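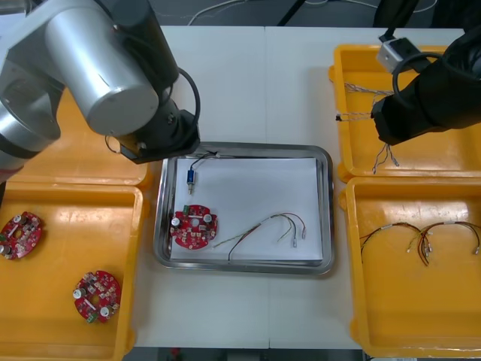
Drarnthorpe Recipe Cards

Version 2, June 2, 2018

Contents of this collection

This is a collection of home recipes typed from handwritten cards. The cards were lent by families in Drarnthorpe and the farms near it. Most are for baking, and the rest are for pickles, soups and two kinds of cheese. Each recipe is one text file, and there is one table, cards.csv, which lists them all.

Who made it

Siv Moen and Gunvor Myklebust typed the cards. Nahom Shiferaw wrote the script that changes the measures, and he keeps the table in order. Halvard Haugen helped us with the old Norwegian words. I, Colton Ross, put the files together and wrote this text. English is my third language, so please tell me if a sentence is not clear.

Columns in cards.csv

card_id: the number we gave to the card
title: as written on the card, with the old spelling
title_en: our English title
family: the name of the lender, or "withheld"
course: bread, cake, soup, pickle, cheese or other
oven: the temperature in Celsius, empty if the card gives none
checked: yes or no

The column "checked" means that a second person has read the typed text against the card. It does not mean that somebody has cooked the recipe.

Measures

Many cards say "a coffee cup" or "a good spoon". We kept these words in the main text. Under the line NOTES you can find our guess in millilitres or grams. Where the card says only "warm oven", we left the column empty and did not guess. Flour is the most difficult, for the writers do not say if it was sifted.

Spelling and colour of ink

We did not correct the spelling. When a later hand added something in another colour of ink, it stands in square brackets. A word we could not read is marked [?].

Known problems

In 11 files the last line of the card is missing, as the paper was torn there. The two cheese recipes use raw milk, and we do not give advice on this. The flatbread called Flullmont appears on several cards with different amounts of butter, and we kept all of them as separate files. The Tymoshchuk family cards were typed in May from photocopies, so the brackets for ink may be incomplete there.

Changes from version 1

Added 18 soup recipes.
The column "oven" is now always in Celsius.
Removed one card at the wish of the lender.

Use

You may copy, cook, translate and print the recipes for free. Please write "Drarnthorpe Recipe Cards" beside them. If you want to sell a book with them, ask first. The families can still take back a card, so please look for the newest version before you print.

Corrections can be sent to Siv or to me, with the card_id in the subject line.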